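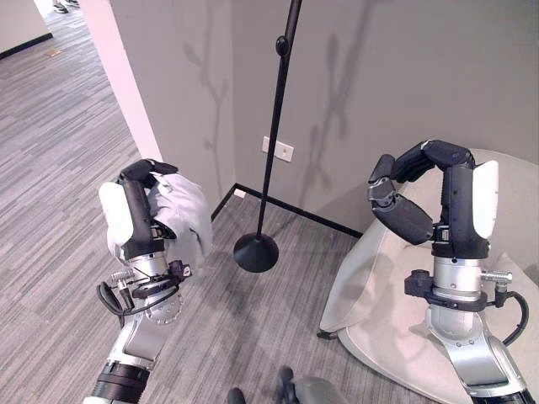

Bernnessの双腕衣類ハンドリングキット「Clorow」の評価メモ。構成は左右アーム、多指ハンドSanov一対、制御ソフトCarroll。貸出期間は5日で、設置と校正は先方のサービス担当が実施した。対象は成形品ではなく布だけに絞っている。Sanovの布把持は指を上からかぶせて掌側へ押さえる形が基本で、丸まった薄いグレーの布を左手で挟んでいる間、右手は指を鉤状に曲げて開いたまま待機できる。左右の指令は完全に独立。手首の黒いブラケットとケーブルの取り回しについては後述。

返信 3 共有 12 いいね 47

カタログ上の把持質量は片手600g。薄手の上衣なら余裕がある。冬物コートは対象外と仕様書に明記されているので試していない。タオル類は乾燥状態のみ可。濡れた布は保証外。

返信 0 共有 2 いいね 15

把持試行は131回、うち持ち上げ後に保持を維持できたものが121回。失敗は二種類で、指先が布の表面を滑って空振りするものと、一枚だけ取るつもりで下の布まで巻き込むもの。後者のほうが厄介で、Carrollのログ上は「成功」と記録される。上の数字は目視で数え直した値。

返信 5 共有 21 いいね 63

巻き込みの検出については4月版のリリースノートに「改善」とある。旧版を触っていないため比較はできない。質量推定の閾値を手動で下げると警告は出るようになるが、裾が床に触れた場合も警告になる。運用では閾値を衣類の種類ごとに持たせる必要がある。

返信 1 共有 4 いいね 18

両手に一着ずつ持たせる動作は標準プリセットに入っている。呼び出しは一行で済む。ただし左右の優先度の既定値が同じなので、近い場所へ同時に寄せようとすると両腕とも停止する。優先度は明示的に設定しておくこと。マニュアルでは付録に一行書いてあるだけで、最初の半日をこれで失った。

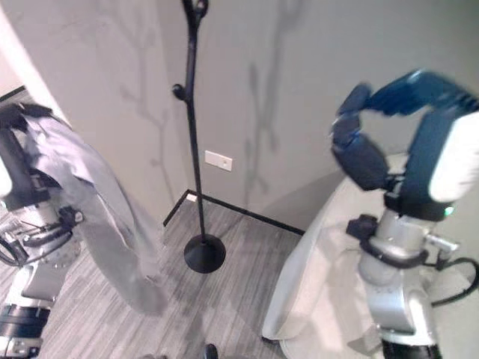 左手に薄いグレー、右手に白の衣類。

返信 2 共有 17 いいね 58

長い衣類の場合、裾の高さは把持位置でほぼ決まる。Carrollは把持点から下の長さを推定して手先の高さを補正するが、薄い生地で広がるものは推定が短めに出る傾向があった。床に擦らせたくないなら、下限マージンを既定値より大きく取る。移動速度を落としても裾の揺れは収まるが、その分サイクルタイムが延びる。

返信 0 共有 6 いいね 22

ケーブルの件。手首まわりのケーブルは外に出る構造で、輪になった部分が家具の縁や衣類のフードに掛かる可能性がある。先方に確認したところ、スリーブは別売。価格表には載っていない。衣類用を名乗るキットなら同梱すべき部品だと思う。コネクタの抜けは期間中一度もなかった。

返信 4 共有 9 いいね 36

設置環境について。作業台を置いた専用室でなく、居室に近い条件での評価を希望した。床はカーペット、壁際に家具あり。先方の事前チェックシートで問われたのは床の段差、通路幅、照明、コンセント位置。照明の項目は細かく、壁に落ちる影まで記入欄がある。白系の布と淡色の家具が重なると輪郭の抽出が不安定になるため、とのこと。
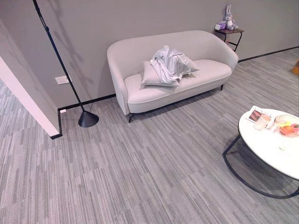 実際、難しいのはこの淡色どうしの組み合わせで、把持点の候補がクッションの角に出ることがある。Carroll側で除外領域を手描き指定すれば回避できる。ただし指定は部屋の座標に固定されるため、家具を動かしたら描き直し。家具に追従する機能は現行版にはない。

返信 3 共有 14 いいね 41

再校正は手順どおりで所要時間も短い。ただし校正の途中でSanovの指を一度全開にする工程があり、何か持たせたままだと落とす。警告ダイアログは出るが、遠隔端末から操作すると表示されない。サポートに報告済みで、不具合として受理された。修正時期の回答はまだない。

返信 1 共有 8 いいね 29

サポートの応答は平日のみ。返信は技術的に正確で、ログを送れば該当行を指定して返してくる。日本語マニュアルは本文のみ訳出、付録は英語のまま。優先度設定の記述がある付録も英語側。

返信 0 共有 3 いいね 16

現時点の評価。仕分け前の衣類を一着ずつ持ち上げて移す用途なら検討対象になる。畳みは別ライセンスで、今回の契約に含まれないため評価していない。ハンガー掛けも同様。購入よりも月額契約のほうが条件は読みやすいが、Sanovの指先パッドが消耗品扱いで契約に含まれない点は見積もり時に確認のこと。

返信 6 共有 25 いいね 72

追記（06/08/2018）：パッドの交換目安について回答あり。時間ではなく把持回数での管理になり、回数はCarrollの保守画面から読める。通知機能はないので、定期的に画面を開いて確認する運用になる。

返信 2 共有 5 いいね 19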